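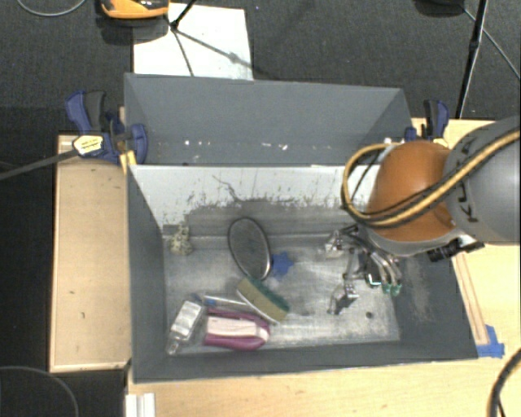

## 4. Setting up the picking bin

This section covers mounting the bin, routing the hose and cable, setting the floor height, loading test objects and making the first slow picks. Do section 3 (arm power and emergency stop) first. If the stop button has not been tested since the arm was last powered down, test it now.

The steps are written for the KUKA arm in the shared shop and the multi-fingered metal gripper. The control program is called Plellari and the planning program is called Lashari. Both start from the shop computer under the login on the inside of the cabinet door.

### 4.1 What you need

- The large gray bin
- Bar clamps, long enough to reach from the bin edge to solid wood
- A wooden strip to run along the outside of the bin
- Blue tape
- A 2 mm feeler gauge
- A box of test objects (see 4.5)
- The teach pendant, with the cable free to reach the operator's side

### 4.2 Mount the bin

1. Put the arm in its parked position and press the stop. Leave it pressed until step 8.
2. Set the bin between the wood surfaces with its open side up and the tall panel toward the back.
3. Push the bin forward until it touches the front surface along its whole length. If one corner stands off, look for chips or tape under it.
4. Lay the wooden strip against the outer right side. It should sit flat on the wood and touch the bin wall from end to end.
5. Fit one bar clamp at the upper left corner, with the jaw on the bin edge and the bar running out to the left.
6. Fit a second clamp at the opposite rear corner. Keep its handle as far from the arm's elbow as it will go.
7. Tighten both by hand, a little at a time, switching between them. Stop when the bin no longer shifts under a firm push. More force than that will bow the wall.
8. Mark the right front corner with blue tape on the wood. Release the stop.

> **Caution:** The rear clamp sits close to the arm when the arm reaches into the right half of the bin. Lashari does not know the clamp is there until you add it as an obstacle (4.4, step 5). Do not run an automatic move before then.

**Note:** Old tape tears when you pull it up and leaves pieces on the wood. You can leave them if the new mark is clear. Do not line up to an old scrap.

### 4.3 Hose and cable

The yellow-tan hose and the thin black cabling travel together over the gray link and across the orange housing. They need enough slack to form a wide loop beside the joint.

1. Jog the wrist to its center position at 2 percent speed.
2. Check that the loop hangs clear of the gripper and does not touch the bin edge.
3. Turn the wrist slowly one way until the loop begins to flatten. Write down the angle.
4. Turn back through center and do the same the other way.
5. In Plellari, open Limits and enter both angles, each reduced by 18 degrees.
6. Run the wrist from limit to limit three times and watch the bundle where it crosses the housing. It should slide a little. If it catches, move the tie back along the link and start again from step 1.

If you replace the hose, repeat all of 4.3. Ewan Rutherford reused the old limits after the June hose change and pulled a fitting loose on the second cycle.

Cables on the floor and over the wood should lie outside the area where people stand to load the bin. Tape down any that cross it.

### 4.4 Set the floor height and walls

The bin is worn, and the floor is not perfectly flat. Old scrapes are harmless. A fresh deep groove means the floor height is wrong.

1. Take everything out of the bin and wipe the floor with a dry cloth.
2. Close the fingers halfway and jog the gripper to the middle of the bin, well above the floor.
3. Lower it in small steps at 2 percent speed. When the lowest fingertip is near the floor, slide the feeler gauge under it and keep stepping down until the gauge drags lightly.
4. Press Store Floor. Raise the gripper and repeat near each corner. Plellari keeps the highest of the five readings.
5. In Lashari, open Workspace and enter the four bin walls, the tall back panel and both clamps. Make each clamp box larger than the clamp, handle included.
6. Press Check. The program tries 3,321 poses and lists any that touch an obstacle. A list with a few entries near the walls is normal. If poses over the middle of the floor are listed, a wall has been entered wrong.

> **Caution:** Keep your hand flat and to the side when you use the feeler gauge. The fingers can close on a fault. Have a second person hold the pendant with a thumb on the stop.

The green fingertips wear faster than the rest of the hand. Look at them before storing a floor height, and again after any hard contact. If you change a tip, the stored height is no longer good.

### 4.5 Load the test objects

Use a mix of shapes. A scrubbing sponge, a small star, something thin and stick-like and a clear container make a fair starting set. Chia-hao Tseng keeps a box of these on the shelf marked Zirnby and asks that they go back in it.

1. Place the objects in the left and middle of the bin. Leave the right half open for the gripper to enter.
2. Lay them down loosely. They can lean on each other.
3. Leave one small object in a corner against the walls if you want to test wall picks. Leave it out on the first day.
4. Do not load glass, anything with a blade, or anything heavier than the limit on the gripper card.

Clear and shiny objects are harder for the camera to find. If the clear container is missed three times in a row, tilt it a little and try again before you change any settings.

### 4.6 First picks

1. Stand behind the line on the operator's side. Check that no one is reaching over the wood.
2. In Plellari, set speed to 2 percent and mode to Step.
3. Press Plan. Look at the path on the screen – mainly where the elbow goes, and how close it passes to the rear clamp.
4. Press Step to approach. The arm stops above the object.
5. Press Step to lower and again to close the fingers.
6. Press Step to lift. If the object drops, let it lie. Do not reach in.
7. Repeat until every object has been tried once.
8. Raise the speed in small amounts. The most allowed with this bin is 70 percent.

### 4.7 If something goes wrong

| What happens | What to do |
|---|---|
| Fingers scrape the floor | Stop. Check the fingertips, then repeat 4.4, steps 1 to 4. |
| Bin creeps to one side | Tighten the clamps and check the corner against the tape. If it has moved, repeat all of 4.4. |
| Wrist stops early | The limit is set too tight or the hose has shifted. Repeat 4.3. |
| "No pose found" on corner objects | Move the object out from the wall by hand, with the stop pressed. |
| Arm stops with a contact fault | Press the stop, look for what it touched, and write it in the log before clearing the fault. |

Replacement fingertips come from Indbridge. Order them through the shop account and put the old ones in the parts tin.

Section 4 last changed Thursday, August 22, 2024: wrist limit margin in 4.3, clamp boxes added to 4.4.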